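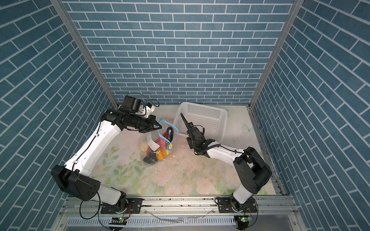 Produce Bags and Baskets

Armelle Mallet and Rosine Guérin put this page together in March to go with their notes on sorting and carrying fruit and vegetables. Most of what they use comes from the kitchen cupboard at Hallance, and very little of it was bought new.

Mixed bag, clear plastic, light-blue loop handle. Eggplant, an orange fruit, a yellow lemon and a green lime share the one bag. There is a handwritten paper label on the side and a blue tag with a yellow tip on the handle.

White basket, open weave. The holes are small and square, so a lime stays in and grit can be rinsed out. Armelle keeps two of this kind, one for citrus and one for anything with a stem.

Rose mat. Pink and peach roses with green leaves on a pale ground, and a faint butterfly near one edge. It needs a shake after every session -- specks of dirt show up on the pale parts first.

Blue brick panels. The color is closer to teal than navy, with white lines for the grout. Rosine picked the pattern from the Semon catalog and has not changed her mind about it.

Notes on packing

Heavy things go in first. Eggplants can stand upright at the back if the bag is deep enough. Lemons and limes fill the gaps.

Write the label before the bag is full -- it is hard to write on one that bulges. Rosine uses pencil.

Bags are kept for seven days and then emptied, washed and hung up by the loop.

More pages: Nicholas shelves, Muvden crates, drying racks.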